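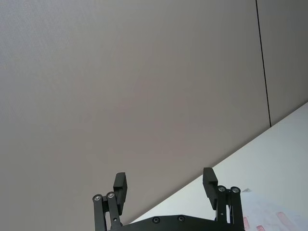 Ticket 1391: Kalender-Abgleich verdoppelt Serientermine
Produkt: Parna Gruppenkalender
Standort: Jasport
Status: gelöst
Eröffnet: 15. Juli 2021

Meldung
Seit dem Update erscheinen alle wöchentlichen Termine doppelt, sobald ein zweites Gerät abgleicht. Einzeltermine sind sauber. Bei unserem Chorkalender sind so aus 300 Einträgen fast über Nacht 600 geworden, und die Erinnerungen kommen natürlich auch zweimal.

Erste Prüfung
Ließ sich bei uns sofort nachstellen, großartig, das ist schon die halbe Miete! Testkonto angelegt, Probe als Serie eingetragen, zweites Gerät dazu: zack, doppelt. Mit abgeschalteter Sommerzeit-Korrektur bleibt alles einfach.

Versuch 1
Cache auf beiden Geräten geleert und neu angemeldet. Die Dubletten waren kurz weg und nach dem nächsten Abgleich wieder da.

Versuch 2
Serie gelöscht und neu angelegt, diesmal mit fester Zeitzone. Bleibt einfach! Alte Serien hilft das aber nicht, und niemand möchte sechs Jahre Probenplan abtippen.

Versuch 3
Export als ICS und Blick in die Datei (ich mag dieses Format wirklich, man kann es einfach lesen). Alle betroffenen Serien stammen aus der Zeit vor der Umstellung im März und haben keine TZID. Der Server ergänzt eine, das Gerät hält den Eintrag für neu und schickt ihn mit frischer UID zurück. Daher die Zwillinge.

Lösung
1. Abgleich auf allen Geräten anhalten.
2. In der Weboberfläche unter Wartung den Punkt »Zeitzonen nachtragen« ausführen.
3. Danach »Dubletten zusammenführen«, Grenze auf 2000 Einträge stellen.
4. Geräte einzeln wieder verbinden, das älteste zuletzt.

Rückmeldung vom Melder
Läuft! Alle Proben stehen wieder einmal drin, auch die Notizen zu den Noten sind noch da. Der Kalender von Dronddale hatte denselben Fehler und ist jetzt ebenfalls in Ordnung.

Offen
Bei Konten, die über Boateng angebunden sind, fehlt der Wartungspunkt im Menü. Dafür gibt es ein eigenes Ticket, bitte dort weiterschreiben.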